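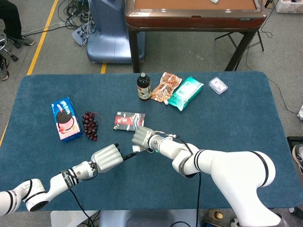
Lejla Stoyanova wants to know why our planner needs a whole two seconds to decide how to pick up a bunch of grapes, when her toddler does it in none. Fair question. Thread, I guess.

First, the toddler has no collision checker. Ours is called Plavel, and it worries about everything. Give it two arms over one table and it worries about each arm hitting the other arm, all day long, whether or not either of them is moving.

Grapes are its least favorite food. A carton is a box. Plavel loves a box. You hand it six faces and it goes off and hums. A bunch of grapes comes back from perception as one lumpy blob with a stem sticking out, and the stem gets treated like a steel rod.

So in April I wrote a thing that throws away any part of the blob thinner than 10 mm. Grasp planning got much faster. It also threw away the fingers of the robot hand, which perception had been lumping in with the fruit. For one afternoon the robot believed it had no fingers and planned with great confidence.

Fixed that. Hand points now get masked out using the joint angles before anything else looks at the cloud. This is the first thing in every tutorial. I have read the tutorials. I have now read them again.

Next up was clear plastic. The depth camera looks at a clear container and reports a lid floating over a hole. Plavel, being helpful, offered to reach under the lid.

Current workaround is to trust the color image for the outline and let depth have an opinion only about the tabletop. Ugly, but the hovering lid is gone. Ticket 2705, closed, reopened, closed.

Soft packages are still open. The mesh says flat, the fingers say otherwise, and the controller believes whichever one spoke last. I dropped the finger loop to 100 Hz to see if it mattered. It mattered. Back to 300.

Anyway, Lejla, the two seconds: most of it was logging. I was writing every rejected grasp to disk as pretty-printed JSON. With that off it's roughly half a second.

She says the toddler is still ahead. The toddler doesn't log anything, so we only have her word for it.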